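Felleck Folk & Blues Weekend
Planning meeting, 28/08/2018
Back room at Campbell, started 7:10

Present: Eero Sjöberg (chair, booking), Dana (stages), Priti (tickets), Marcus (food + vendors), Lou (sound), Hal (taking notes, sorry in advance)
Absent: Jen, sent her numbers by email

1. Last minutes
Ok'd. One fix, the Friday load-in was 2 pm, not 3. Lou wants that on record.

2. Lineup
Eero: both headliners signed. Saturday closer is Melus, 75 minute set plus encore if the clock allows. They want to go on at 9:15. Curfew is 10:45 so fine, but changeover is tight, see item 4.
Jaditz confirmed for Sunday afternoon, full band, horn section included. Dana asked if the small stage can hold them. No. Moved to main, 3:30 slot. The string band that had 3:30 goes to 2:00, Eero to call them tonight before they see it on the website.
Still two open spots on the Saturday small stage. 119 submissions came in, Eero has listened to all but the last batch. Short list to everyone by email. Please reply this time.
Long talk about whether to have a Sunday morning gospel set again. Priti for, Marcus for, Lou against (early call for crew, nobody slept last year). Vote 4-1 in favor, start pushed to 11:00 so crew gets an extra hour.

3. Tickets
Priti: 441 weekend passes sold. Ahead of last year at this point. Day tickets slow, which is normal until the daily schedule is out.
Schedule has to go up this week. Hal to chase the web person.
Agreed 100 student passes at the lower price, ID at the gate. No holding them back after the first day of the festival, whatever is left goes to general sale.
Question about refunds if it rains. Policy stays the same, rain or shine. Priti will put it on the checkout page in bigger type, got yelled at over this last year.
Comps: every act gets two per member, no more. Eero has been handing out extras. Eero will stop.

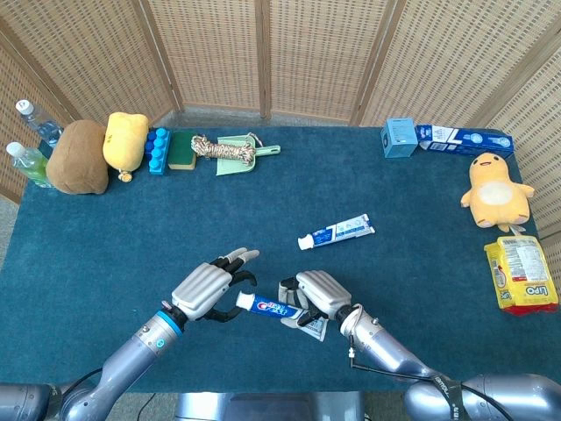

4. Stages and sound
Lou has the quote for the main PA, same company, price up a bit. Accepted. Monitors extra, Lou to ask for four more wedges for the Jaditz horns.
Changeover before Melus is 20 minutes and they have their own drum riser. Dana says can be done if the riser is built and parked behind the stage by 6. Needs four people, not two. Dana to find them.
Small stage: noise from main bled over badly last year during the quiet sets. Options were turn it to face the tree line or stagger the times. Going with both. Staggered times mean the small stage finishes at 8:40 on Saturday, Dana will re-do the grid.
Power: second generator booked. Marcus reminded everyone the food trucks do NOT plug into the stage supply. Again.
Piano. Melus rider asks for a real upright, tuned the same day. Campbell will lend theirs if we move it and bring it back. Eero to book tuner, Lou wants the tuning done before doors becuase of the noise.

5. Food and vendors
Nine trucks in, one waiting on paperwork. Instrument swap tent is back, same corner. Record sellers asked for shade, Marcus to see if there is a spare canopy.
Water refill points went over well, adding one near the small stage.

6. Camping
Jen by email: 100 pitches, all gone. Waiting list open. Late night jams ok in the far field until 1 am, unplugged only. She wants a sign that says so. Hal to make sign.
Dana asked about quiet camping for families. Jen's map already has it, north side. Map to be sent round.

7. Program and merch
Program goes to the printer once the two open spots are filled, so this is waiting on item 2. Shirt design picked, the one with the banjo. Dark green and gray. Short argument about the gray. Moved on.

8. Anything else
Parking passes for crew, Priti has them, pick up from her.
Lou's van is not to be blocked in again.
Idea for an October thank-you night with a couple of the local acts. Everyone liked it, no date. Put on next agenda.

To do
Eero: string band call, short list, tuner
Dana: small stage grid, riser crew
Priti: rain wording, student passes live
Lou: wedges
Marcus: canopy, last truck's paperwork
Hal: web schedule, camping sign, send Jen's map arond

Closed 8:55. Next one same place, two weeks, Eero to confirm time.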